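Toy Checker and Puzzle Sorter, part time - Tromotero Toy Library

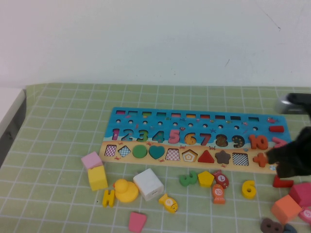

One of our counting boards, with its numbers one to ten and a row of shapes along the beach.

Tromotero is a toy library on the ground floor of the old Ovadby building, and we are looking for a patient, cheerful person to join us in July and help look after our wooden puzzles and games. We lend to 236 families at the moment, plus a handful of preschools, and everything that goes out of the door comes home again sooner or later - sometimes complete, sometimes with a raisin where the number 4 should be!

The main part of the job is checking. When a board comes back, you take it to the table, lay out the pieces, put each one into its place and see what is missing. On a counting board like ours with the blue sea and the sandy strip, that means the numbers, then the shapes (square, diamond, circle, heart and so on, all the way to the star and the rectangle), and then the plus sign and the other odd bits that love to hide in the bottom of a bag. After that you wipe everything down, look for splinters and chipped paint, write up the card and put the board back on the shelf.

You will also:
- answer the door and the phone during lending hours
- pack the preschool boxes, 5 per round
- help families pick something that suits their child
- keep the spare pieces drawer in order (it is a big drawer, and we are very fond of it)

We don't ask for any particular schooling. Good eyesight for small things matters, with or without glasses, and so does being kind to a three-year-old who isn't ready to give back the crabs and starfish. You should be able to lift a full box and be on your feet for part of the shift. Loans are entered in a program called Jultix, and we will gladly sit with you until you feel at home in it.

The post is 70 hours a month, mostly mornings, starting at 8:30. Coffee is on us, and you may borrow toys for your own family or your neighbors' children free of charge. The Kassa bus stops right outside, and there is a rack for bikes in the yard.

To apply, send us a letter of a page or less telling us a little about yourself, and which toy you remember best from when you were small. Please address it to Dulce Lozano at Tromotero, or drop it in the green mailbox by the stairs. You are welcome to come by any morning before you apply and have a look at the shelves.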